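About us
Home / About / Contact

Tesetti is a small workshop that tests whether cheap robot arms can do the boring jobs yet. Tidying up, mostly. Putting things in boxes, clearing a table, sorting a shelf. Started by Rianne Wouters and Tuva Hedlund, now 6 of us.

Short answer so far: a bit. Sometimes. Slowly.

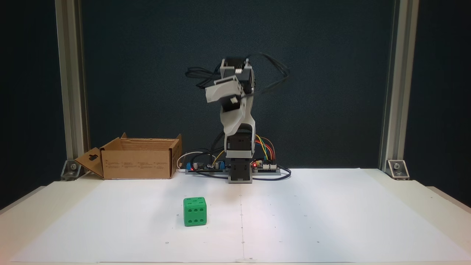
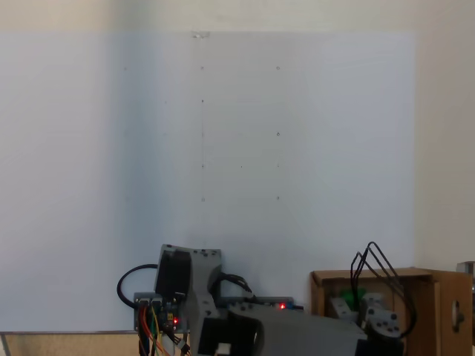
Arm and open cardboard box on the test bench. The green die is in the first picture.

What we do

Pick a chore. Set it up the same way every time, run it over and over, write down what went wrong. Last year that came to 2,688 runs across all benches. Dropped, missed, knocked over, gave up, done. All goes in the log, bad days as well.

Soft objects are easier than hard ones. Towels are a nightmare. Anything see-through, forget it for now. A person can clear our standard table in well under a minute, our best arm took 558 seconds in February and left a spoon behind.

So no, we don't think you'll have one doing the washing up soon. Shop floor is a diferent story, same part in the same place all day, and thats where most of our paying work comes from. Nyanda came to us wanting to know if small arms could pack their sample boxes. We said partly. They still have people on the lids.

Who we are

Rianne Wouters - benches, hardware, orders too many screws
Tuva Hedlund - software
Ans Groen - test plans and the log
Fionnuala Madigan - customer visits, invoices
Plus two part-timers

Visits

By appointment, at the Birncombe unit. Ring the side bell, front one is dead. Got a chore you want tried? Send a short description and a rough size of the object, Fionnuala will get back to you. Heavy stuff no, sorry, nothing above a full mug.

Page updated 6 Apr 2026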